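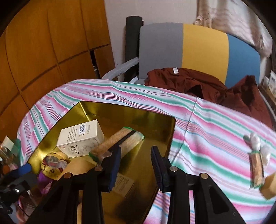

Buying handheld grippers for a packing study: talk me out of it (or into it)

Started by millrace_jo

We're a small outfit that does snack and tea assortments, mostly mixed small items going into trays. The owner wants to look at a robot arm for next year and somebody sold him on the idea of collecting our own demonstrations first with handheld grippers. The Jondero quote came in at $2,000 per pair. He wants to order 8 pairs. I do the budget and I think this is nuts, but I'd like to hear from people who've bought any.

---

pallet_cleanser

Eight pairs before you've used one? No. Buy one, work with it for 12 days, then decide. The hardware is the cheap part anyway. Paying people to sit there moving packets is where your money goes, and it never shows up on the quote.

---

tarewt

What are the items? Everything hangs on that. Rigid cartons, fine. Crinkly wrappers and shiny packets on a shiny tray are another story.

---

millrace_jo

All of it, unfortunately. Small cardboard boxes, long packets with crimped ends, wrapped sweets, clear plastic. Gold metal trays, because customers like the gold ones. I asked the Jondero rep how reflections affect things and got a brochure back.

---

tarewt

Then price a matte tray for the trial as well. Holtari charged us extra for what they called "reflective surface tuning" and I still couldn't tell you what we paid for.

---

benchmonkey_8

Going to disagree with the room. We have the Holtari pair and the padded jaws handle film wrappers better than I expected. People picked it up in an afternoon. If the owner wants an arm at all, doing this first is a cheap way to learn which items are going to be trouble.

---

pallet_cleanser

Cheap for who? Did you end up buying the arm?

---

benchmonkey_8

Not yet. It's in the plan.

---

pallet_cleanser

Right.

---

oldconveyor

Ask about pads. They wear, and on the Stubbs units you can't buy a pad by itself, you buy the whole finger assembly. Get the spares price in writing before you sign anything. Also ask who owns the recordings. One contract I read in May gave the vendor a copy of everything — that was buried on the second to last page.

---

millrace_jo

Didn't think to ask about the recordings. Thanks. Spares aren't on the quote at all.

---

benchmonkey_8

Fair point on spares. I'd still buy two pairs, so you aren't stopped cold when one goes down.

---

millrace_jo

Update, 2 June 2020. Owner agreed to one pair, with spare pads listed as a separate line. Jondero won't hold the price on the other seven past this order, so he's sulking. Has anyone dealt with Tumton? They say they rent by the month but won't email me a rate.

---

tarewt

If they won't email a rate I wouldn't call them either.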